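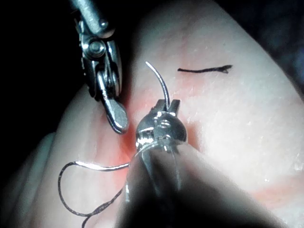 Odik suturing set, README

So this is the needle handling data I used to train Odik, my little policy for throwing a stitch with two arms. There are 1,296 episodes, all on rubbery practice tissue, and each one runs up to 30 seconds.

What I wanted to know was pretty simple: does the policy do better if it gets the wrist view on top of the overhead one? Yes, by a lot! With overhead only, it kept losing the needle tip whenever a shaft got in the way — and then it would just hover there forever.

Folders are split by pad, 6 in all. Pad 4 (the Katiyar one) is stiffer than the rest, so train on it last or leave it out. I hold back 200 episodes for testing, listed in heldout.txt, and please don't mix those in.

Known problems: thread labels are rough wherever the loop crosses itself, and grip force is missing for everything in the sarkura folder. I'll fix the labels in May if I can.

Loader code is in the Werkton repo, under tools.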